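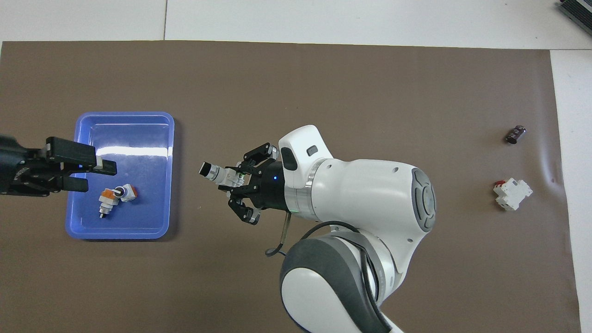 Remettre en état une vieille caisse à munitions

J'en ai acheté une à la bourse militaria de Turnville, en juin, une grande caisse en bois vide, avec ses marquages au pochoir presque intacts, et je me suis dit que quelques conseils d'atelier rendraient service à ceux qui en rapportent une à la maison !

Commencez par la brosse douce et à sec, dehors de préférence, en insistant dans les angles où la poussière s'est tassée depuis des décennies. Pas de ponceuse sur les marquages, surtout – on les perd en deux secondes et on le regrette longtemps. Pour le reste du bois, un grain 149 n'existe pas, mon marchand me l'a bien répété en riant, prenez donc du 150.

Les charnières grippées, je les laisse tremper une nuit dans le dégrippant, puis je passe la laine d'acier fine (avec des gants, n'est-ce pas). Les vis d'origine vont dans un bocal, chacune avec l'indication de son trou.

Terminez par une cire incolore en couche mince, 16 heures de séchage, un coup de chiffon, et laissez le couvercle ouvert encore quelques jours.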